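Search the archive Go

Prirkdale House list
Re: kitchen bin, again
From: Nesma Salem
10/4/19

Asmaa El Sherbiny wrote:
> Who moved the bin? It used to live under the sink,
> where a bin belongs. I walked the length of the
> kitchen holding a wet teabag.

Asmaa, I moved it. Under the sink, people opened the door, saw it was full, and shut the door again very gently. I did this myself for 15 days – I'm not proud.

So it now stands on the floor in front of the long cabinet, where it can look at us. It's small and it's pale blue, and it holds wrappers. It does not hold pizza boxes, however you fold them.

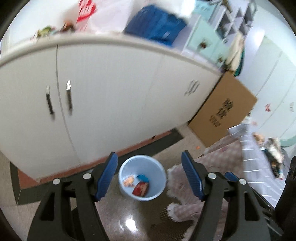 Teabags go in the Tinden tub by the kettle, same as before. If you're the last one up, take the bin out, even if there are only a few scraps in it. The spare liners are in drawer 2.

The cabinet doors still have to open, so please don't kick it up against them.

Nesma

Last updated: October

Comments
zerouali_10: drawer 2 is batteries
Asmaa: Fine. But I want a lid.
Dorance flat: we folded it very small, though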